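About the Hollenstein School of Lettering

The Hollenstein School of Lettering teaches the drawing, painting and cutting of letters by hand. It offers a two-year diploma, a program of evening classes, and short courses for people already working in the sign, print and memorial trades. The School is independent and is governed by its own board. It does not require applicants to hold a previous qualification in art or design.

Our History

The School began as a single evening class in brush lettering, taught by Edmund Kwiatkowski above the workshop of the Grillik sign company. Mr. Kwiatkowski had served his time as a sign painter and held firm opinions about training. Students spent their first term on straight strokes and were not given a full alphabet until the second. Several of his early students became teachers at the School, and his exercise sheets, with some changes to the order, are still in use.

When Grillik moved its works to a larger site, the company let the whole of the upper floor to the School, and daytime teaching became possible for the first time. Stone cutting was added later under Jadwiga Szczepańska, who brought with her a set of practice slabs and a strong dislike of power tools in the first year. The School took its present name at that time, from Hollenstein Street, where its front entrance stands.

The diploma in its current form is taught over 77 weeks, including two periods of supervised practice with outside workshops. We admit 22 students to each diploma class. This limit was set by Mr. Kwiatkowski and has been kept.

Our Teaching

All teaching at the School rests on drawing. Students draw letters at a large size in pencil before they take up a brush, a pen or a chisel, and they return to pencil whenever a new style is introduced. Roman capitals come first, followed by the italic, the lower case and the numerals. Script and ornamental forms are taught in the second year, when the hand is steady enough to make them well.

Felicja Szewczyk, Head of Studies, sets the general course of work and teaches the first-year classes in proportion. Isamu Hirose leads brush lettering and gilding. Stone cutting remains in the care of Mrs. Szczepańska. Each student also has a personal tutor, who reads the student's workbook every second week and returns it with written notes.

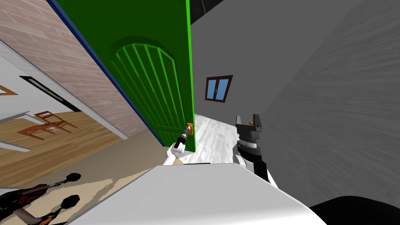
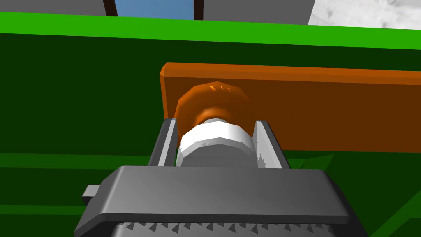
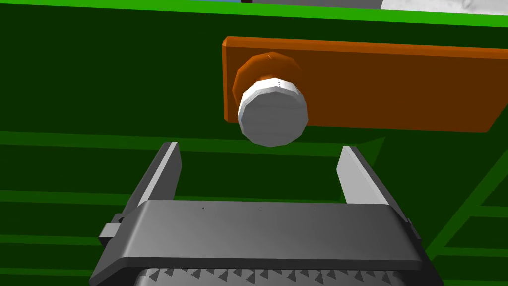 Spacing is treated at the School as a subject in its own right, with its own class on Tuesday mornings and its own mark in the final assessment. A well-made letter set too close to its neighbor will spoil a word, and a student who measures only with a ruler will place a round letter and a straight one at the same distance and find that they look uneven. Students therefore learn to judge the white between two strokes before they judge the strokes themselves. The two gray fingers in the third picture, with the wide open gap between them and the right one leaning slightly outward, pose the same problem as a pair of stems in a capital U. The eye takes in the space as a shape, and a small lean on one side changes that shape from top to bottom. Exercises of this kind continue through the first year and return in the second, when students space long lines of text for stone.

Materials and Workrooms

Brushes, papers and inks are supplied to diploma students as part of the course fee. The School has bought its long-haired lettering brushes from Billura for many years, and students may order further brushes at the School's price. Chisels and mallets are lent for the first year. Students are advised to wait for their tutor's guidance before buying their own.

The upper floor holds the drawing room, the brush room and the library. Stone is cut on the ground floor, which has a separate entrance from the yard. The workrooms are open to enrolled students on weekday evenings until nine o'clock and on Saturday mornings — evening students included.

The Collection

The School keeps a working collection of 786 items: painted panels, pencil layouts, rubbings, brush alphabets and trade sample books. It includes the full set of drawings for Clutia, the alphabet which Mr. Kwiatkowski drew for the School and which appears on our certificates and on the board beside the front entrance. Most items may be handled. Visitors who wish to study the collection should write to the library in advance and state what they would like to see.

Governance and Admissions

The Director, Lionel Ackroyd, is responsible to the board for the School's finances, staff and buildings. Fees are reviewed each year and are published before applications open. Bursaries are awarded on the basis of need, and an application for a bursary has no bearing on the decision to admit.

Applicants to the diploma are asked for ten sheets of drawing on any subject and are invited to spend a day in the workrooms. Evening classes are open to adults of all levels. Those wishing to join the stone cutting class should first complete one term of drawing, either at the School or elsewhere.

This page was last revised on 18/08/2023. Requests for a printed prospectus may be sent to the School office.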